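4.2 Essai comparatif des pinces en simulation 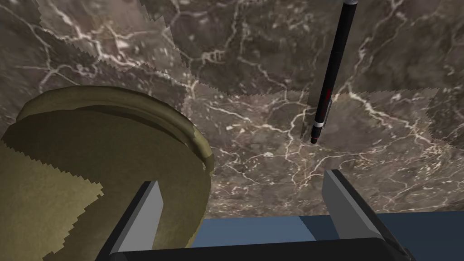 Fig. 7 - Vue de la caméra de poignet : stylo noir, récipient vert olive, plan en marbre brun.

Cette procédure compare la pince Stallden et la pince Eide sur une même scène Gralitz avant le montage sur le bras.

1. Dans Joltent, ouvrez la scène « stylo » et chargez le premier profil de pince.
2. Vérifiez que les deux doigts apparaissent en bas de la vue caméra. Sinon, reprenez le réglage de la section 4.1.
3. Réglez l'ouverture à 100 % et la vitesse de fermeture à 60 mm/s.
4. Placez le repère de prise sur le corps du stylo, au-dessus de la bague argentée - jamais sur la pointe.
5. Lancez une série de 100 essais, puis enregistrez le journal.
6. Chargez le second profil et reprenez les étapes 2 à 5 sans modifier la caméra.

Remarque - Les raccords en dents de scie visibles sur le marbre viennent du rendu. Ils n'entrent pas dans le calcul des contacts.

Attention : gardez une marge de 4 cm entre le doigt gauche et le bord du récipient. En cas de contact, l'essai est compté comme échec et le bras revient en position de départ.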